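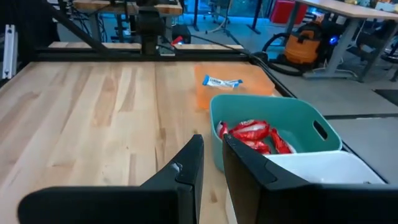
Wudus wrote in to say that the soldiers' plot in Westlow holds 3,254 bodies, that the number is cut into the gatepost, and that anyone who doubts it can go and read it. I have read it. It is cut very nicely. I still don't believe it, and checking it is a good way to learn how to check the burial count of any old town square, churchyard or potter's field near you.

What follows works for most American towns laid out before the Civil War. You need a library card, a county recorder who answers the phone, and a low opinion of plaques.

Step 1. Find out who put up the number, and when

A marker is evidence of what people believed on the day it went up. The Westlow gatepost was carved long after the last burial, when the town was raising money for a fence. Look for the order, the invoice or the dedication program. Town council minutes are the usual place, and the local paper will have printed the speech in full, all of it, including the poem. If the speech gives a different number from the stone, write both down and keep going.

Step 2. Trace the number backward

Take the figure and look for it in older and older sources. County histories from the 1880s are full of burial counts, and most of them were copied from each other. In Westlow the same 3,254 shows up in two county histories and a church anniversary booklet, with no source in any of the three. That makes one claim printed three times. Before the county histories there is nothing until the sexton's returns, and the sexton's returns say 1,777.

Finding a smaller number doesn't mean you've found the right one. Sextons were often paid by the grave, which pushes a count up, and they often skipped paupers and infants, which pushes it down. Good luck sorting out which your sexton was doing.

Step 3. Measure the ground

Get the original plat from the recorder's office, and get the deed too, since the plat shows what somebody planned to fence and the deed shows what the town owned. Parts of these squares were sold off for streets all the time. Work out the area in square feet, then subtract paths and anything that was built on. An adult grave with its margins takes up something close to 32 square feet if the rows were kept neat. In a potter's field they weren't, and people were buried on top of each other in bad years, so treat your answer as a rough check. If the stated count would need four layers of coffins, you can start asking questions.

Step 4. Look for the bodies that left

This is the step most local histories skip. When a burial ground was turned into a park, families with money moved their dead to the new cemetery outside town. The new cemetery's lot books will list them as removals. The Garlow road cemetery has 14 pages of removals from Westlow, and I have yet to see them taken off anybody's total. If your town advertises how many people lie under the grass today, removals matter. If it only claims how many were ever buried there, they don't. Most plaques are worded so you can't tell.

Step 5. Be hard on the word "soldiers"

Wudus is sure they were all soldiers. The sexton has a column for it and used it 17 times. Muster rolls and hospital returns can add names, and you should check them, but don't count a man as a military burial because he died in a year with a war in it. Fever years filled these places faster than any battle did. Compare burials by month. A pile of them in late summer usually points to sickness, though a camp hospital would look much the same on paper, so don't get too pleased with yourself.

Step 6. Write it up with the holes showing

Give the range, say where each end of it came from, and list what you couldn't find. For Westlow I can't find the returns for the last stretch before the ground closed. The Bastos survey of the square may cover part of that gap, but the copy in the library is missing its second sheet and the original hasn't turned up.

Send a copy to the library and one to whoever looks after the marker. Don't expect the stone to be changed. Ask for a line on the town website first, which costs less and takes the same number of meetings.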